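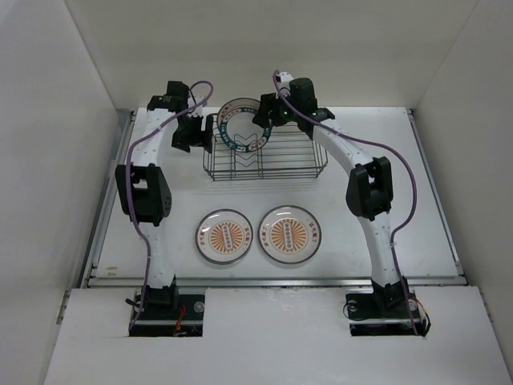 7 min read

Last updated in December

The last bus out of Sotville leaves at 5:51 p.m., which tells you what the people who plan buses think of Sotville after dark. I missed it on my first evening, by the width of a closing door, and so I came to know the bus shelter very well.

It is a good shelter. It has a bench that slopes forward so that no one can sleep on it, or sit on it. It has a timetable for the 265 to Grindine, printed in a type size usually kept for the side effects of medicine. There is a roof, and the rain comes in underneath.

I had come to ride the whole 265 line end to end and write something fond about rural transit. I still mean to. The trouble with being fond of a country bus is that it runs two times a day and has no idea how you feel. 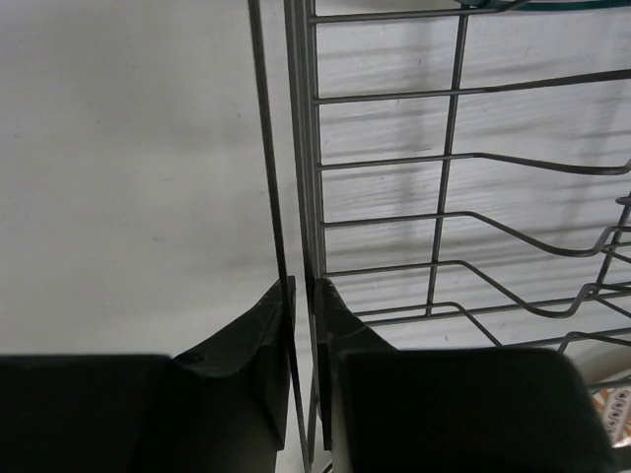
A thin metal rod, up close.

In the morning I tried again. The regulars were already lined up, in an order that was plainly settled years ago, and I was shown to the back of it with a look. The driver said good morning to everyone by name and then said good morning to me.

Past the Van Acker feed store the road drops to the river, and for a few miles the ride is as pretty as anything you would pay for. Cows, willows, a church with a sign advertising last summer's pancake breakfast. A woman across the aisle ate a boiled egg with great seriousness. We stopped at Erel, where a man got on, asked whether this was the bus to Grindine, was told it was, and got off again.

People like to say that the car killed lines like this one. On the 265 they blame the connection at Grindine, where the train pulls out seven minutes before the bus pulls in. It has done this for as long as anyone on board can remember. Letters have been written. The reply said the two schedules were under review, and thanked riders for their patience, of which they have plenty — it's the train they're short of.

I got off with everyone else and we stood on the platform, looking down the track.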